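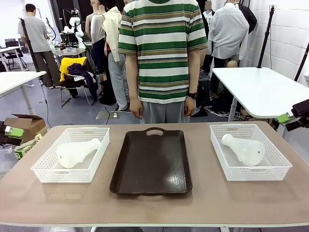 What is a frame narrative?

A story that holds another story inside it. The outer story gives a reason for the inner one to be told, and usually returns at the end.

Week 4 handout: the two narrators in Villerby

Set reading: chapters 1 to 9, up to the closing of the Grenosura hotel.

The outer narrator is a translator who finds the Drasavitz letters in a rented house one November. The inner narrator is Zein, who wrote them 30 years earlier. Zein's sections are in the present tense, the translator's in the past.

Points to look at before the seminar:

Who is Zein writing to? The name is left out until chapter 7.
Where does the translator admit to changing a word? Mark the page.
The last letter is shorter than the others - read it twice.

Terms: unreliable narrator, epistolary novel, embedded story, dual timeline.

Written work: 765 words on one chapter of your choice, due 10/10/2021. Quotations count towards the total. It carries 20 per cent of the module mark. The long essay (3,000 words) may use the same chapter but must add a second novel from the reading list.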